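# La Nanitz, sono de rue sur batterie

Bon, je me lance, depuis le temps qu'on me réclame une vraie page sur la Nanitz au lieu de mes réponses en vrac par courriel ! Pour celles et ceux qui arrivent ici par hasard : je loue et je vends du matériel pour les collectifs, les syndicats, les associations de locataires, tous les gens qui ont des choses à dire sur un trottoir et pas envie d'y laisser leur voix. La Nanitz est une enceinte portative avec micro, fabriquée par Drurnico, et c'est de loin ce qui sort le plus de mon local entre le printemps et la fin de l'automne.

Je l'ai découverte pendant une campagne contre des expulsions, dans le quartier Damasceno. On avait un mégaphone à piles qui sifflait dès qu'on tournait la tête, et les mamies du troisième étage nous criaient qu'elles ne comprenaient rien (elles avaient raison). Un copain d'une section voisine est arrivé avec cette grosse boîte grise sur l'épaule, il a branché le micro, et toute la rue s'est mise à écouter. J'en ai commandé une le soir même.

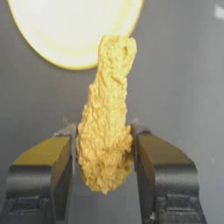
**Cahier du matériel, n° 2**

## Ce qu'il y a dans le sac

Vous recevez l'enceinte, un micro filaire, un micro sans fil avec son récepteur déjà glissé dans le logement arrière, la batterie, le chargeur, la sangle d'épaule et une housse de pluie. Le pied est en option. Je conseille vraiment de le prendre pour une assemblée ou un rassemblement fixe, le son passe au-dessus des têtes et on arrête de casser les oreilles du premier rang.

Le sac lui-même est costaud, avec un fond renforcé et une poche à rabat dans laquelle je range toujours la liste des interventions, un rouleau de ruban adhésif et un feutre. Glissez-y aussi l'arrêté ou le récépissé de déclaration si vous en avez un, on vous le demandera forcément au moment où la personne qui l'a sur elle sera partie acheter de l'eau.

## Le son, en vrai

Ce que j'aime dans cette enceinte, c'est qu'elle a été pensée pour la voix. Les basses sont maigres, je préfère prévenir tout de suite celles et ceux qui rêvent de faire danser la place avec. On peut passer de la musique avant les prises de parole et entre deux interventions, ça va très bien pour l'ambiance, mais une fanfare de cinq personnes la couvrira sans effort. La voix, par contre ! Claire, posée, avec une bonne tenue même quand l'oratrice s'éloigne un peu du micro ou que l'orateur suivant le mange.

Il y a trois réglages sur le dessus : volume micro, volume musique, et un bouton de tonalité que je laisse au milieu. Un petit coup vers les aigus pour une rue étroite avec du trafic, un petit coup vers les graves dans une salle carrelée. Le reste du temps, on n'y touche pas. Sur les anciens modèles, le bouton du volume tournait tout seul dans le sac et on démarrait à fond, avec le larsen et la tête des gens qui va avec. Drurnico a ajouté un cran au zéro et depuis, la paix.

En cortège, je mets l'enceinte sur un diable ou sur l'épaule de quelqu'un de solide, haut-parleur vers l'arrière, et la personne au micro marche devant elle. Si vous faites l'inverse, ça siffle. On s'est tous fait avoir une fois.

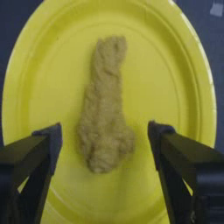 *Assiette ovale en papier jaune.*

## Batterie et recharge

La batterie tient un après-midi de manifestation sans souci, prises de parole comprises, à condition de ne pas pousser la musique tout du long. En réunion, volume modéré, j'ai déjà enchaîné l'assemblée du matin et celle du soir sur la même charge. Elle se retire par l'arrière avec une simple molette, et je loue des batteries supplémentaires pour les occupations et les piquets qui durent.

Deux consignes quand même, valables à la location comme à l'achat. On recharge à l'intérieur, jamais dans un coffre de voiture en juillet. Et on ne range pas la batterie vide pendant tout l'hiver, je récupère chaque année des batteries mortes dans des placards de locaux syndicaux et ça me fend le cœur.

Le témoin de charge est honnête jusqu'à la dernière barre, et là il vous ment. Quand il ne reste qu'une barre, faites parler la personne la plus importante et gardez les remerciements pour la fin, à la voix s'il le faut.

## Le pied Cidolwood

Drurnico vend son propre trépied en métal. Il est correct, rien à redire, mais je lui préfère celui de Cidolwood, un trépied en frêne avec des articulations en laiton. C'est plus lourd, d'accord. Il ne tremble pas sur les pavés, il ne s'enfonce pas dans la pelouse du parc, et quand on pose une pancarte contre, il reste debout. Les gens l'adorent en photo aussi, ce qui compte un peu quand on essaie d'avoir trois lignes dans le journal local.

C'est Tadeusz Ostrowski qui m'a bricolé l'adaptateur entre l'enceinte et le pied, une bague toute simple que je fournis maintenant avec chaque Cidolwood. Sans elle, il y a du jeu, et avec du vent l'enceinte finit par regarder les arbres. Vérifiez qu'elle est dans la pochette avant de partir ! Si elle manque au retour, je la facture, désolée, il les fait une par une et il a autre chose à faire de ses soirées.

Pour monter l'ensemble, on ouvre les jambes à fond, on serre les molettes, on pose la bague, et seulement après on soulève l'enceinte, à deux de préférence. J'ai vu des militants très courageux la hisser seuls en tenant leur téléphone de l'autre main. Ne soyez pas ces militants.

## Les prix

À l'achat, la Nanitz complète est à 402 euros avec ses deux micros. La version avec un seul micro filaire est à 263 euros, et pour un petit collectif qui tient surtout une table au marché, elle suffit largement. Vous pourrez toujours prendre le sans-fil plus tard, le logement est déjà là, il n'y a qu'un cache à dévisser.

Pour les unions locales et les fédérations d'associations, je propose aussi un lot à 1 946 euros, avec plusieurs enceintes qu'on peut relier entre elles, les pieds et les batteries de rechange. On compose le contenu ensemble selon vos lieux. Une longue avenue ne demande pas le même matériel qu'une esplanade, et j'aime autant en parler au téléphone avant que vous engagiez l'argent des cotisations.

La location se fait à prix libre pour les groupes qui n'ont pas de caisse, avec une caution que je n'encaisse pas. Je préfère que le matériel sorte. Une sono qui dort sur une étagère n'a jamais aidé personne à gagner une baisse de loyer. Je demande simplement qu'on me prévienne tôt quand une date saute, il y a toujours un autre groupe sur la liste, souvent

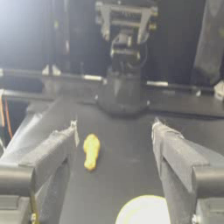
des gens qui s'organisent pour la première fois et qui n'osent pas insister. À eux, je prête volontiers une demi-heure de mon temps en plus du matériel : on branche tout dans la cour, chacun parle dans le micro, on rigole un bon coup en entendant sa propre voix, et le jour venu c'est beaucoup moins impressionnant.

## Ce qui m'agace un peu

Je ne vais pas vous faire croire que tout est parfait. La sangle d'origine scie l'épaule, je la remplace sur les enceintes de location par une sangle large. La housse de pluie couvre bien le haut mais laisse les prises arrière à découvert, donc par grosse averse je rajoute un sac plastique avec un élastique, c'est moche et ça marche. Et la notice, mon Dieu, la notice ! Traduite n'importe comment, avec un schéma du modèle d'avant. J'en ai réécrit une sur une seule page, je la glisse dans chaque sac et je vous l'envoie si vous avez acheté votre enceinte ailleurs.

Le micro sans fil peut aussi attraper des interférences quand plusieurs groupes utilisent le même modèle dans un cortège. Il y a un sélecteur de canal sous le micro, tout petit, qu'on tourne avec l'ongle ou la pointe d'un stylo. Accordez-vous avec les voisins avant le départ. Ça m'est arrivé d'entendre le discours des cheminots sortir de l'enceinte des crèches, c'était très beau d'ailleurs, mais les crèches attendaient leur tour.

## Réserver, essayer, faire réparer

Le plus simple est de passer au local en fin d'après-midi, à partir de 17 heures, ou de m'écrire avec la date, le type de lieu et le nombre de personnes attendues, même à la louche. Si vous hésitez entre la Nanitz et un mégaphone, venez avec la personne qui parlera le plus, on fera les deux essais dehors et vous choisirez à l'oreille.

Côté réparations, je change sur place les câbles, les boutons, les prises et la grille avant. Pour la carte interne, ça repart chez Drurnico et je vous prête une enceinte en attendant, s'il m'en reste une. En période de grosse mobilisation il ne m'en reste pas, alors n'attendez pas la veille pour signaler un faux contact. Et pensez à retirer vos autocollants de la grille avant le retour, je passe un temps fou à les gratter (ceux du logement sont les pires, la colle est redoutable).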